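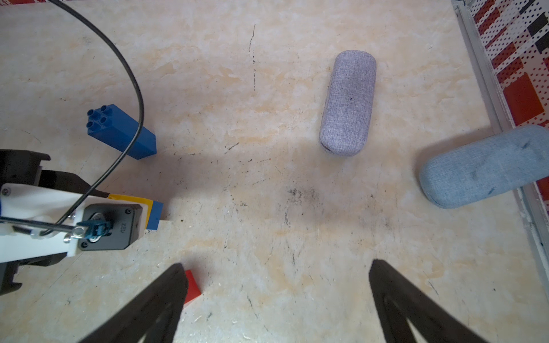 **Review: Condau, a retry-and-recover method for tabletop arms (code release, version 3)**

I have spent most of November with Condau, the grasp recovery method by Debora Mazza and Bernardo Carrilho. It comes as a short paper, a code release and a set of trained weights. I ran it on our own bench on low-cost arms with wrist cameras, and this is a review of how it went.

### What it claims

Most learned picking policies behave well until the first failed grasp. After that they tend to hover, or close on air in the same spot again and again. Condau adds a small second network that looks at the wrist view and the gripper position and gives a single score for "am I holding something". When the score drops, the arm backs off along the path it came in on, waits for a fresh view and tries again from a slightly different angle. The main policy isn't retrained.

The paper trains the score network on 2000 short clips, a mix of good and bad grasps. The headline result is that 70 per cent of first failures are rescued within three retries. The comparison is with plain repetition and with Cowie, an older method that goes back to a fixed home pose each time.

### Setting it up

Installation was dull, and I mean that kindly. The instructions are in the right order and the config file is short. Two things held me up.

The first was the gripper range. Condau expects zero to mean closed, and our driver has it the other way round. Nothing warns you. The arm simply decides it is holding something all the time and never retries. Laurinda Leitão spotted it from the log after I had wasted a morning on camera settings. A check at start-up would be easy to add.

The second was the back-off distance. The default is too long for a small board and brings the elbow close to its limit. I halved it and left it there.

### What I ran

Small toy blocks and bricks, plus a couple of fabric glasses cases, on a worn, marbled board. I left the scuffs and marks on the surface alone. The paper's own tests use a clean plain table, and I wanted to know whether a busier background would upset the score network. I used the released weights first, then a version tuned on clips from our bench.

### Blocks and bricks

Good. With hard, square-sided objects the score rises sharply when the grip closes properly and falls sharply when it doesn't. Retries start quickly and the change of angle is sensible. The brick with studs was the harder one. If the fingers met the studs first, the score sat in the middle and the arm dithered before backing off. Raising the threshold a little cured most of that and cost a few needless retries elsewhere, a trade I was happy with.

The marked board made less difference than I expected. Dark smudges between the fingers did sometimes push the score up with the released weights. After tuning I stopped seeing it.

### Glasses cases

Poor with the released weights. A rounded, fabric-covered case can be pinched at the end and feel secure to the score network, then slide out on the lift. Condau only checks the score at the moment of closing and once more at the top of the lift, so a slow slip between the two is missed until the arm is well clear of the board. It then retries from the remembered approach, where the case no longer is.

Tuning helped with the pinch and did nothing for the slip. Matilde Ramalho tried checking the score all the way through the lift, a very small change to the loop, and it was clearly better. I would like to see that made the default.

### Against Cowie

Condau is faster per retry. Going back to a home pose takes time and usually puts the object out of the wrist view. Cowie does have one advantage: its behaviour is completely predictable, and if something is shoved across the board it starts again with a wide view. Condau can spend all its retries peering at the place where a block used to be. A version that fell back to the home pose on the last retry would suit me best.

### The paper itself

Clear and brief. The ablations are worth reading, especially the one with the angle change removed, where most of the gain goes. I would have liked results split by object type. A single rescue rate hides the gap between rigid and soft things, and that gap was the main finding on our bench. There is also no failure gallery, though Mazza's earlier Skumari report had a very good one.

### Would I keep it?

For rigid objects, yes, and it is still running here. For soft or rounded ones I would wait for the next release, or make the lift change yourself. Set the gripper range first, shorten the back-off, and record some clips on your own surface before judging it.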